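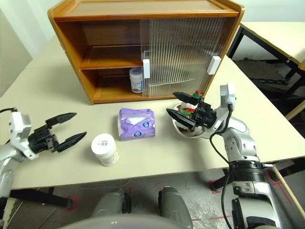
Vol. 2, Issue 12

FOR IMMEDIATE RELEASE
LIDENOW, 17/02/2023

Sumell publishes its house rules for two-armed robots working with household objects

Hi everyone, Anikó Kozma here, from the practice group at Sumell. I've been promising this release since December, and plenty of you have written to ask where it was (thank you for being so patient with me!). The Sumell Good Practice Rules for Tabletop Handling are finished, they're free, and as of today anyone can use them.

I should say what they are first. We run two-armed robots at tables, with the kind of stuff you'd find in any kitchen or bathroom: a cabinet with a sliding door, jars with lids, a pack of tissues, a bowl with little colorful things in it. For a long time every operator at our Lidenow site had their own habits. One person taped the floor, another didn't bother, and a third had a wonderful system that lived entirely in her head. When we started sharing work with the team at Antal, we spent our first week together arguing over what "ready" meant. So we wrote it down, and then we kept writing.

The rules run to 2 parts. Part A is the table and everything near it. Set the cabinet toward the back edge so the arms have the front of the table to work in. Mark the floor with tape and put things back to the marks, even if you only moved them for a minute. Give every container a label or a number you can read from where you stand, and use that same name in your notes (I have read far too many log entries that just say "the white one"). Check the cables on both arms before power goes on, and check them again after lunch.

Part B covers the arms themselves, and this is where most of the arguing happened! If one gripper is holding an open container, the other arm drops to the slow speed setting until that container is down. Fingers open fully before they go toward a jar. A sliding door gets moved by its handle and never by the panel. Hands stay off the table while either arm is live, and yes, that includes reaching in to fix a tissue pack that's fallen over. Stop, fix it, start again.

We tried the draft on 300 sessions at Lidenow and Antal before settling the wording, and we took in 3,326 written comments along the way. I read all of them. A good many were about tape. Some were very long and about tape.

A word on what the rules don't do. They're a house standard that we've decided to share, and they don't replace the safety law where you are or the manual that came with your machine. If the manual is stricter than we are, go with the manual. We also left out anything to do with mobile robots moving between rooms, and Tekard is drafting a companion piece on that which I'm really looking forward to reading.

We've printed 1,000 copies of the wall sheet, which has both parts on one page in type big enough to read from the operator's chair. Labs, colleges and workshops can ask for one and we'll mail it out at no charge while they last. The full text comes with a blank log page and a change form, so if you think rule B4 is wrong (people do!) you can tell me why and it'll go into the next review.

Press contact: Anikó Kozma, Practice Group, Sumell, Lidenow. Interviews and site visits by arrangement. Please ask before you bring a film crew, as we need to plan the floor space.

About Sumell: Sumell develops and tests handling tasks for two-armed robots and publishes its working rules for others to use.

###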